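Paid participants wanted: home tasks practice guide for humanoid robots

Iseo is looking for people to take part in the second round of the Gikumari project. We are writing a practice guide for humanoid robots that work in bathrooms, bedrooms and hallways, and we need people without a technical background to test whether the rules in it make sense.

The first round closed in February. It gave us 151 written comments on the draft, many of them about towels, doors and how close a robot should stand to a person. The draft now has 27 rules. We want each one tried out in a furnished room before it goes to print.

What you would do

You would attend two sessions at our test apartment in the Bayram building. In each session you watch a trained operator run the robot through household tasks and mark on a form whether each rule was followed, not followed or unclear. You may stop the work at any time by saying "stop." The operator has to obey, and that is rule 1. 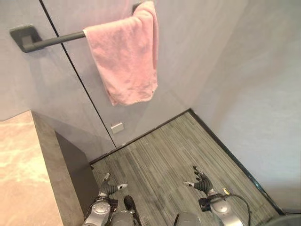

Most of the bathroom rules deal with reach and footing. The robot should have both feet planted before it lifts a hand above counter height. It should not pull on a towel bar, a faucet or a cabinet door to steady itself. Laundry and towels are handled with open fingers first, and the grip is closed only when the operator has a clear view of the fabric. You will get the full text in advance, and reading it takes one evening.

Some rules cover the robot itself:

1. Cables that run outside the shell are checked before each session, and again after any fall or bump.

2. Knit or loose fabric near the hands is kept clear of the finger joints. If fabric covers any part of a hand, the operator stops and looks before moving the fingers.

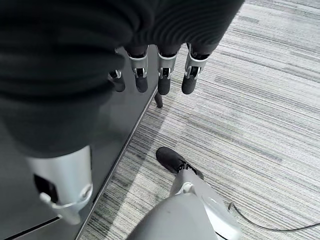
3. The floor is cleared of loose mats, and people stay out of arm's reach while the robot is walking.

4. Any contact with a wall, counter or fixture is written down, even if there is no mark.

Who can apply

You must be 18 or older and comfortable reading and writing in English. We would especially like to hear from home care aides, hotel housekeepers, cleaners and people who use a walker or wheelchair at home. The apartment has step-free access. You can't take part if you work for Iseo or for Dosport, which supplies our operators.

Pay and time

Each session lasts three hours with a break. Pay is $245 per session, and local travel is refunded if you keep your receipts. Participants who finish both sessions are also named in the guide – only if they want to be.

Sessions are recorded. Recordings are used to settle disagreements about a rule and are not shared outside the project.

How to apply

Send a short note (400 words at most) telling us what kind of housework or care work you do and which days suit you. Write to the Gikumari desk at Iseo or leave the note at the Bayram front office. Applications close on Tuesday, June 23, 2020. We reply to everyone, and those selected will get the draft guide and a consent form by mail.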